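Onthorpe loses its last cafe bus stop as route 15 is cut back

Jun 7, 2019

Passengers in the lower half of Onthorpe have been told the 15 bus will stop running past the old corn exchange at the end of the month. Notices went up on the shelters yesterday. Short ones, one side of A4, no map.

The operator, Gernau Coaches, says the route will turn round at Rinden Road instead, a walk of seven minutes uphill for anyone coming from the river end. Longer with shopping. Much longer with a frame or a pushchair, as several people waiting this morning pointed out.

The last full service leaves the station forecourt at 7 in the evening. After that the timetable shows a dash in every column from Mill Lane onwards.

What is changing

Three stops go altogether: Mill Lane, Corn Exchange and Ferry Steps. The stop outside the health centre stays but moves to the other side of the road, near the chemist. Morning buses before school keep their present times. Afternoon ones are retimed and the notice asks passengers to check before travelling, though the new timetable was not on the company's website when we looked at lunchtime.

Return tickets bought in advance will be honoured. Weekly passes too, but only up to Rinden Road.

Gernau Coaches blamed falling numbers and the cost of fuel. In a statement it said the lower section had been "under review for a considerable time" and that drivers were losing minutes at the bottom of the hill, where parked vans narrow the road to a single lane. It said no jobs would go.

The district council, which stopped paying towards evening buses two years ago, said it was "disapointed" and would be asking for a meeting. No date as yet. A spokesman said the council had been given the same notice as everybody else and first saw it in May as a draft with different stops on it.

Reaction at the bottom of the hill

Not happy. The Corn Exchange stop is the one people use for the Makokha Tea Rooms, the library van and the Thursday-style market that has shrunk to a handful of stalls but still brings people down from the estates. Traders say most of their morning custom steps off the 15 and gets back on it an hour or two later.

One stallholder, selling eggs and bedding plants, said she would give it until autumn. Another said he'd seen it coming since the shelter lost its glass and it was never put back.

At the tea rooms they have started keeping a petition by the till. It had filled several sheets by this morning and there is a second copy at the post office. Staff said regulars tend to plan the whole outing round the bus, down to which pot of tea they have time for, and a few have already asked whether lunch could be served earlier. It can't, not with one oven. Checked cloths on the tables, a few seats pulled up close, and most of the talk today was of lifts and who has a spare seat in the car.
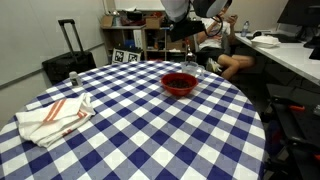

What happens next

The change has been registered with the traffic commissioner, so formally it goes ahead unless Gernau withdraws it. Objections can still be sent to the council's transport desk and will be passed on. Letters count, emails count. The petition counts as one item however many names are on it, which has gone down badly.

A public meeting is being arranged in the upstairs room at the library. There is a lift but it was out of order this week, so the venue may move to the primary school hall. We will print the details when we have them.

Some talk too of a minibus. Rinden parish runs one already for hospital appointments and has been asked whether it could do a loop through lower Onthorpe on market mornings. Parish clerks said they would look at it but that the vehicle is booked most days and the insurance only covers registered members. Membership is open to anyone in the two parishes over sixty or with a disability. Forms from the parish office.

Fares on the rest of the route are not affected. Dogs still travel free.

Also on the buses

Roadworks at the station roundabout continue for another fortnight. Expect delays to all services towards Gernau, worst between the school run and nine. Temporary lights, no right turn into the car park, and the taxi rank has been shifted round to the side entrance.

The ticket machine at the bus station is takng cards only. Drivers will accept cash but would rather not have notes, and change can't be promised on the first run of the day.

Lost property has moved from the station kiosk to the depot on Rinden Road. Open mornings. Items are kept for a month and then go to charity. Ring first if it is something large, the depot says, as it is currently holding two prams and a cello case and is short of space.

Have your say on the cuts to the 15. Write to the newsdesk at the usual address, marking your letter BUSES, and please include a street name. We can't print letters without one.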